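Reading time: 3 minutes

Mending Belongs in the School Day

When the Nuston school district ended its home skills course, the reasons given were cost and low demand. Both were real. Neither settles whether a young person should leave school unable to sew on a button, close a torn seam, or judge when a garment is past saving.

This board holds that the course should return in September, in a plain and modest form.
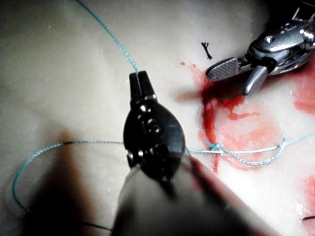
The former course ran for 19 weeks and tried to cover too much. Zoila Cuadros, who taught it in its last years, has proposed a version of five weeks, built on three basic stitches and one finished repair. Students would bring an item from home. The district would supply thread, needles and little else.

Critics reply that new clothing is cheap and that class time is not. The first claim deserves more care. A low price at the register leaves out the cost of hauling and burying what is thrown away, and Nuston residents pay that cost through their fees.

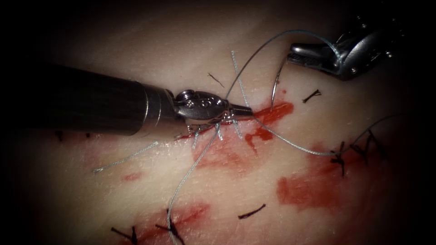

Stitches and a long loop of suture strand on a tissue pad.

There is also the matter of patience. Hand sewing is slow, and a mistake made early must be picked out before the work can go on. Lăcrămioara Cârstea, writing to this board from the Filip neighborhood, described it as the only class in which her son had been expected to fix his own error.
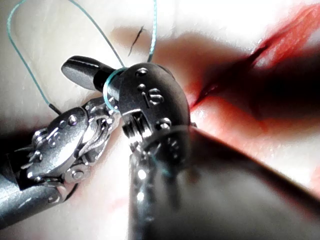

We do not suggest that any existing subject give up its place. The advisory period — now used mainly for announcements — would be enough.
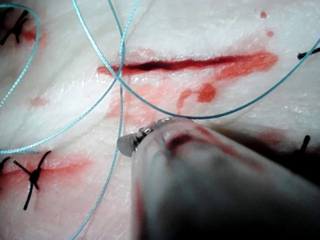
The district should approve a trial at one middle school, publish what it costs, and ask the families what was mended.

This site uses cookies. By continuing to browse, you accept our cookie policy.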